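## 4. What the purchase plan leaves out

Our plan for the home-tidying work began with a quote, and most of the mistakes in it come from that order of events.

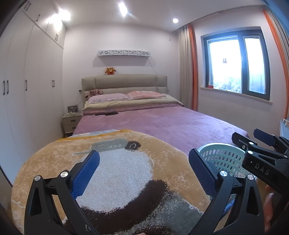
The quote, from Fidier, gave a price for a pair of hand-held grippers and treated the pair as the unit of cost. Every later line in the plan was worked out from it. If one pair lets one operator record demonstrations, the reasoning went, then more pairs give more operators and more operators give more data, so the budget question becomes how many pairs the grant can carry. We think this is the wrong way to budget for the work, and in this section we go through the costs that made us change our minds. Readers who want the task results can skip to Section 5. Readers who are about to sign a purchase order should probably stay.

### 4.1 The unit price

A hand-held gripper is cheap next to an arm. That comparison appears in nearly every proposal we were asked to read while preparing ours, and it appeared in our own first draft too. It is true and it tells a buyer very little. The arm is still needed if the trained policy is ever to be tested, so the real comparison is between an arm and an arm plus several pairs of grippers. Zieliński's first spreadsheet had the arm under "existing equipment" and gave it a cost of zero. It was on loan from the Shi project and was due back in October.

We moved the arm onto the same page as the grippers and charged the plan for the months in which we would need it. The gap between the two options shrank a great deal. It didn't close, and we still bought hand-held tools. But the claim that they had made robot data nearly free did not survive the first honest table.

### 4.2 Spares

Our plan allowed $3,000 for spare parts over the whole project. The figure came from a slide, and none of us could trace it further back than that. It may be generous or it may be far too small. A gripper of this type has pivots, screws, linkages and pads, and each of them is a thing that can loosen or wear. The pads worry us most. They do the touching, and in household work they touch cloth again and again.

Fidier's quote listed pads as a consumable but gave no service life. Yao asked for one and was sent a figure of 80 hours, with no word on what the pads had been gripping during the test. Hard plastic blocks and fuzzy blankets are different loads. Until a seller says which surface was used, we suggest leaving the number out of any calculation. We also suggest asking whether pads are sold singly. Ours were quoted only in sets of 9, an odd number for a tool that uses them in twos.

### 4.3 Rooms

The largest missing line was the place where the work gets done. Figure 1 gives an idea of what a lived-in bedroom asks of a budget. The bed alone carries a folded quilt, a mauve-purple plush blanket and a thick tan one with a large printed design, as well as pillows and a crumpled floral cloth. There is a bedside unit with a tangle of light cable on it. The glossy upper wardrobe doors throw back a bright reflection, and the window panes are very bright. A mint-green laundry basket stands beside the bed. One gripper's jaws face each other over the tan blanket and a second gripper, marked DAS, comes in from the right.

We could have built something like this in the lab, and the plan assumed that we would. Kang priced it. A bed, a wardrobe and a few sets of bedding are affordable, and for a while this looked like the sensible choice – one payment, then unlimited use. The trouble is that a lab bedroom stays the same bedroom. Its blankets are the blankets we chose, and its lamps are the lamps facilities put in. If the argument for hand-held tools is that they can go into real homes, then a plan that spends its room budget on a stage set has paid for portability and then declined to use it.

Homes cost money in other ways. Residents at Cestside had to be paid for access, and so did the operator for travel and setup. Bedding had to be returned to the state we found it in. Some visits were canceled at the door. None of this is equipment, so none of it was in an equipment plan, yet all of it scales with the number of pairs we buy. A pair with no room to work in is storage.

### 4.4 Operator time

Two-handed work on bedding is slow, and we see no reason to expect that more hardware will speed it up. Large soft items have to be found by an edge, held at two points and moved together. Zeng argued in planning that we should buy pairs at the rate of 2 per operator, so that one could charge while the other was in use. We agreed that this would remove one cause of waiting. We were less sure that charging was the cause that mattered. The Cestside logs record when a session began and ended, but they don't separate waiting for batteries from resetting the bed, talking with the resident or restarting a recording. Buying against a delay that has not been measured is a guess, and we prefer to label it as one.

Qian's objection was simpler and we have come to share it. The plan set its target in hours recorded. Hours recorded go up when an operator fumbles with a quilt. A target of that kind rewards spending on tools and says little about whether the recordings are any use. We replaced it with a count of accepted demonstrations, reviewed by someone other than the operator, and gave the reviewer's time its own line.

### 4.5 The revised plan

The version we sent to Tretasmont buys fewer pairs than the first draft, pays for access to more homes and holds back the spares money until the first set of pads has worn out in our own use. It is less attractive on paper. The cost per pair looks worse, and one reader complained that the hardware share was too low for an equipment call. We left it as it was. The second purchase will be sized after the first accepted batch has been reviewed, and the form has no box for that, so the amount is entered under "other."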